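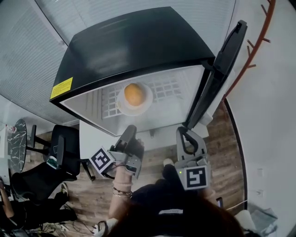

# The Small Room Upstairs

The rooms above the old Pikar shoe store rent by the month, and most of them measure 95 square feet. Each has a window, a sink and enough floor for a twin bed. The bathroom is down the hall. Rent is $969, with heat and water included, and the building has had a waiting list since June.

Rooming houses used to be common in towns like this one. Mill hands lived in them, and so did schoolteachers, traveling salesmen and widows on small pensions. Then the zoning code changed. New ones were banned, old ones were bought up and cut into apartments, and by the time the last mill closed there were only two left, both on Gakia Street.

Now they are coming back. The town changed its code again last year to allow single rooms on the upper floors of downtown buildings, and three owners have applied. The Pikar building opened first. A second, the Yousafzai block across from the bus station, is still full of drywall dust and should be ready before winter.

The tenants are a mixed group. One is a night nurse who has a house two hours away and goes home on her days off. Another is a retired cook who sold his car and walks everywhere. There are a couple of college students, a man between divorces and apartments, and a baker who leaves for work at 3 a.m. and has learned to carry her shoes down the stairs.

They don't see much of each other. The shared kitchen on the second floor has two stoves and a long table, but most people eat in their rooms during the week. On Wednesday nights the cook makes a pot of soup and leaves the kitchen door open.

Living in 95 square feet takes some planning. Beds go up on risers so that bins can slide under them. Coats hang on the back of the door. The nurse keeps one pan, one bowl and one good knife, and does her laundry at the Zeta Wash on the corner, where the big machines are cheaper before noon.

Noise is the main complaint. The walls are old plaster and hold up well, but the hall floor creaks from one end to the other. The owner put down a runner in the spring, which helped a little.

Parking is the other one. The building has no lot, and a permit for the city garage costs $70 a month. Tenants without cars say the bus is fine until evening, when it drops to one an hour.

The Yousafzai block will have slightly larger rooms and a bathroom for every two tenants. The deposit there will be $200, and applications are being taken at the front desk of the hardware store on the ground floor.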